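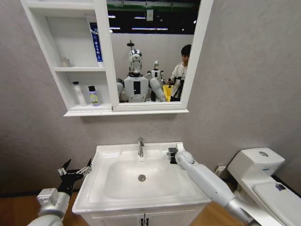
Help desk consolidation, progress report for September
Prepared for the Huaranga program office

Status

The migration of the Winda ticket archive into Senex is complete except for attachments. Routing rules are in production for two of the four support queues. Spending is within the approved budget and no change to the end date is requested.

Ticket migration

The archive was moved in batches of 2000 records, run overnight between 11 p.m. and 5 a.m. Each batch was checked on ticket ID, requester, status and last update time. The checks found 1269 tickets with a requester address that no longer matched an active account. These were attached to a placeholder contact and tagged for review. The Sumard service team has started on the list and is working from the newest ticket backward.

Attachments are being copied separately. The old system stored inline screenshots and uploaded files in the same folder under generated names, so the link to the ticket has to be rebuilt from the message headers. The script handles messages sent by email. Messages entered through the old web form have no usable header and need a second pass – this work is under way and carries over into the next period.

Routing and escalation

Billing and account access now run on the new rules. A ticket is assigned by product field first, then by language, then by the shortest open queue. Hardware and general inquiries still use manual assignment.

One fault was found after release. Tickets reopened by a customer kept their original due time and went straight to escalation, which sent repeated alerts to the shift lead. The due time is now recalculated when a ticket is reopened. Tickets merged into a parent keep the due time of the parent, as agreed in the design document.

Agent accounts and training

The license covers 50 agent seats. All agents in billing and account access have completed the two training modules. Read-only access for the warehouse has been set up through a shared role, pending a decision on individual logins.

Knowledge base

The old help articles were exported and sorted by owner. Of these, 1530 had no owner on record and have been left unpublished. The search index covers published articles only.

Open issues

Single sign-on fails for users with two email aliases. A ticket is open with the vendor.
The weekly report counts merged tickets twice. Figures from that report should not be used until the query is fixed.
Retention period for closed tickets – decision needed from the program office before the old server can be shut down.

Next period

Second pass on web form attachments
Routing rules for hardware and general inquiries
Training for the remaining agents
Restore test from the nightly backup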